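Last updated: Wednesday

Bimanual packing software, progress report to Landis
Prepared by Mehrangiz Salehi

This report covers the planning and perception work since the September review. The hardware did not change in this period. All the effort went into the planner (Grallis), the object detector, and the logging tools.

1. Planner

At the last review the two arms took turns. One arm held still until the other had returned to its park pose, and most of the cycle was waiting. Grallis now plans both arms against a shared reservation map of the space over the table. An arm reserves the volume it will sweep and gives it back as it clears each segment. The box interior is one single reservation, so only one gripper can be inside the walls at any time.

Planning time for a two-arm move is down to 185 milliseconds on the bench computer. The target in the work plan was 250. The remaining cost is nearly all in collision checks against the box lid, which we model as a thin upright plate. We tried dropping the plate from the model and planning got faster, but the paths went through the lid, so it went back in. 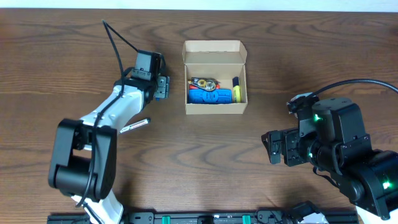
Bouvier asked at this point in the draft whether the single reservation for the box would become the bottleneck once the waiting was gone. It will for small boxes. Splitting the interior into left and right halves is on the list for next period, and the map format already allows it.

2. Perception

The detector handles blocky, bright items well. Thin items lying flat on the table are still the weak spot. Markers are the worst case, and the dark bands in the wood grain produce false edges close to the same width. We added a background model of the bare table, recorded at the start of each session. With it, false detections on the grain dropped by about 70 percent on our recorded set.

Items that are partly covered by other items in the box are detected, but their pose is often wrong. The planner now treats any low-confidence pose as a no-go for grasping and asks for a second view from the wrist.

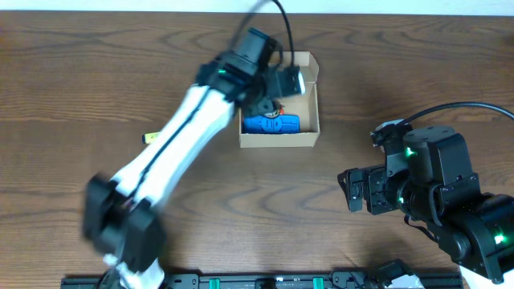
The second view adds time to the cycle, and we have not tuned it yet. At present the request blocks both arms. It only needs to block the one that is moving its camera, and that change is written but not merged.

3. Tooling

Session logs now store the plan, the reservation map, and the joint states under one clock — before this they were in separate files with separate timestamps. Replay works from the command line. The viewer for Drekley is late. It opens logs but cannot scrub backward.

4. Open issues

There are 9 open tickets against the planner. We consider 2 of them serious: a deadlock when both arms request the box in the same tick, and a memory leak in replay.

5. Next period

Fix the deadlock, split the box reservation, merge the camera change, finish the viewer. No change to the budget is requested.

Comments

Drekley: Scrubbing backward matters more to us than the split reservation. Can the order be swapped?

M. Salehi: Yes, the viewer can go first after the deadlock.

Landis: Fine with us. Please include cycle times next time as well as planning times.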